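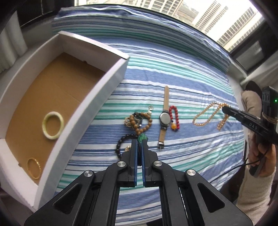

Trumton Street Market, walk-through before opening, Thu 27 June

Checked by Yuk-lan Cheng for the Flitville community news page. I write OK, NOT OK or LATER, and after it my comment.

**Road and access**

- [x] Barriers at Flallmont corner: OK. They stand firm when I push them.
- [ ] Detour sign for drivers: NOT OK. It is placed after the turn, so the driver reads it too late. Must be moved before the traffic light.
- [x] Fire lane open from end to end: OK. One van was inside at my first look, the driver moved it.
- [ ] Curb ramp by the pharmacy: LATER. The edge is broken. The city has written to us that the repair is in August.

**Power and cooking**

- [x] Cables under rubber mats: OK, but the mat near the stage is curling up. Tape it again in the evening.
- [ ] Extinguishers: NOT OK. We need 3 in the food row and I found 2. Please bring the other one before the grills are lit.
- [x] Gas bottles upright and chained: OK.

**Stalls**

- [x] Tents with weights, 40 pounds on each leg: OK.
- [x] Tables stable and with no sharp corner toward the walkway: OK.
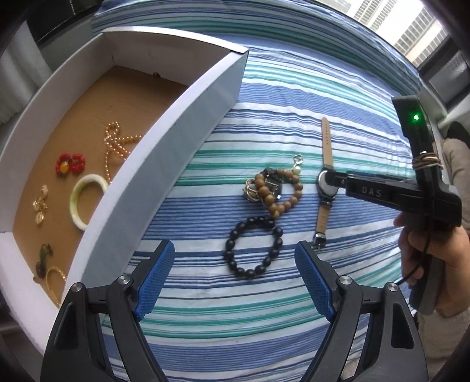
Beaded necklace, flower brooch and bangle, in a white box.

**Crowd and first aid**

- [x] Limit of 3000 visitors is written at both entrances: OK.
- [ ] First aid tent: NOT OK. The tent is there, but the sign is too low and people standing in front will hide it.
- [x] Radios tested with the gate: OK, a little noise only.
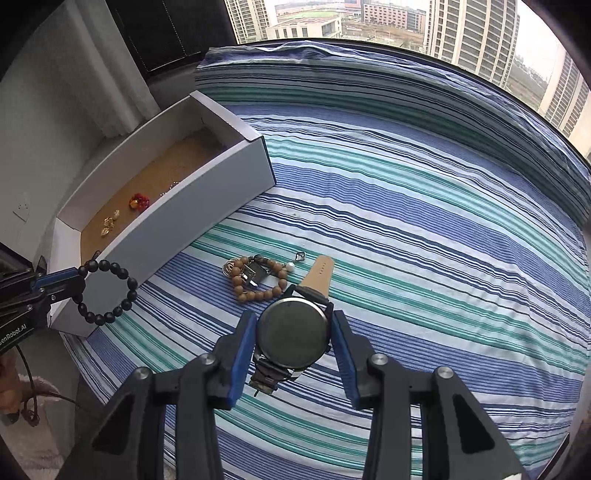

Lam replied that the detour sign will be moved this afternoon, and asked if the first aid sign can hang on the lamp post. Yes, it can, if the bottom of it is higher than a tall person's head. I will look at both again before I sign.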